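3.2 Counter items and soft items in the bathroom

The bathroom part of the survey covered 303 homes. In each one, the person who did most of the cleaning was asked to list what was standing or lying on the sink counter at that moment, then what was hanging in the room, and then what had been left on any other surface. This gave 956 entries after duplicates were taken out. Entries were sorted into eight groups by Rocío Cisternas and Lamai Srisuk, working separately, and the few they disagreed on were settled by Edgars Hunt. The groups are listed in the appendix along with the wording of the questions.

The counter items were mostly what one would expect. Toothbrushes and toothpaste came up more often than anything else. What varied was how they were kept. Some homes had a holder made for the job, but many people used a cup or mug from the kitchen, and several said they had never thought of buying anything else. The toothpaste was often not kept with the brush at all. It was laid down wherever there was room, usually near the front edge, and that is also the place people wipe most often. The counter in Figure 4a has this arrangement, with the green toothbrush in a peach-colored mug to the left of the faucet and the tube lying in front of the basin. The small black vase with white artificial flowers was entered under decoration. 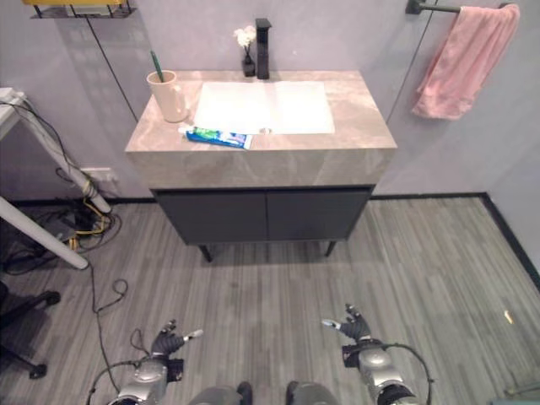

Decoration was a harder group than we had planned for. In the first version of the form it was left out, on the grounds that people do not handle it day to day. Paweena Yimyam pointed out during the January pilot that it has to be moved every time the counter is wiped, and that a light vase is one of the easier things to knock over. We put it back in. Respondents who had something decorative by the sink tended to say that they cleaned around it on most days and lifted it only now and then.

Towels were counted as soft items even when they hung next to the sink. Homes with a bar or hook within reach of the basin kept a hand towel on it. Homes without one put the towel on the counter or over a door, and a towel on the counter was then sorted with the counter items for the purposes of the clearing question. This makes the soft group look a little smaller than it is -- a fault in the form that we did not catch in time.

For the clearing question we asked what "a clear counter" meant to the respondent. The answers fell into two camps. One camp meant that nothing at all was left on the surface. The other meant that the things in daily use were still there but pushed to the back or to the sides, so that the basin and the strip in front of it were free. Figure 4b is a close view of that front strip. On a glossy marble-patterned top like this one, light shows up as bright spots, and several people with similar counters told us they judged whether the surface was clean by looking at it from the side. People with matte tops said they used their hand.

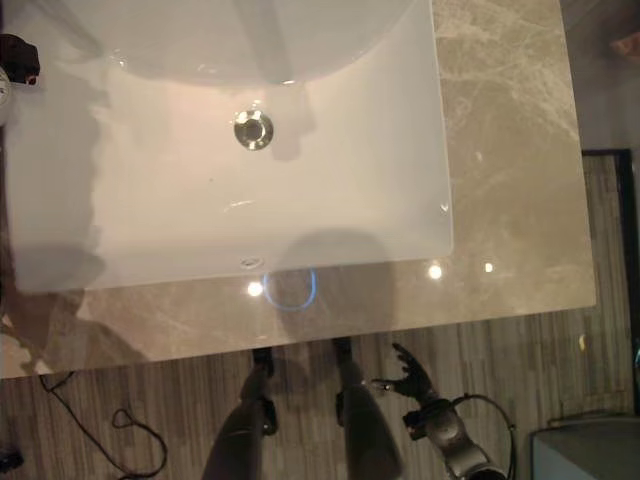 The width of the strip mattered as well. Where the basin sat close to the front edge, respondents put things to the left or right and rarely in front. Where there was a wide stretch of counter on one side, that side filled up first. Chalerm Siriwan went through the room sketches and found the same thing in the homes that had sent one in, though the sketches were rough and we have not tried to measure from them.

Soft items other than towels made up the rest of the entries. Clothing was named under many different words, and we kept the respondent's own word in the data file next to our group label. We had meant to record size and weight too, but people found this hard to do from memory, so the form asked only for color, the kind of cloth, and whether the item was folded, hung or left in a heap. Knits were the most troublesome. A knit that has been picked up from the middle bunches into thick folds, and it is not easy to say from one look which end is which. The black ribbed knit in Figure 4c has a thick rounded lower edge that looks like the end of a sleeve or cuff, but the coders could not tell what kind of garment it was, and it was entered simply as "knit, dark."

Figure 4. Bathroom counter and soft item. (a) Counter with items in daily use. (b) Basin and front strip. (c) Black ribbed knit, bunched. 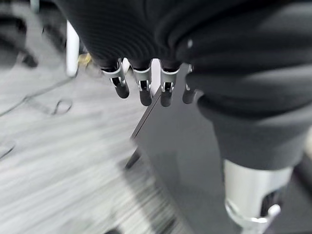 3.3 Order of clearing

Respondents were next asked which item they would pick up first. Most named the one nearest to them. A smaller group started with whatever could spill, and these were mainly people with children at home.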